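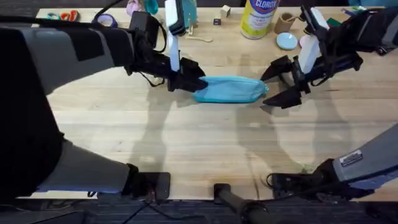
Minutes, two-arm bench rules, 2020-01-11

Pramila and I (Oskari) were in the room, Julell dialled in late. I took notes, so blame me for the spelling!

Speed limit. We went back and forth on this one -- Pramila wanted 100 mm per second with anyone at the bench, I wanted 200. We settled on 100 until July, then we'll look again.

Soft items. One arm holds, the other comes in after, and both never close at the same time. Agreed, and I'm happy with that.

Cables. Check them before every session and initial the sheet. Julell asked if Sterneton's sheet would do. Yes, it's fine.

Pramila to send the draft to Dridon.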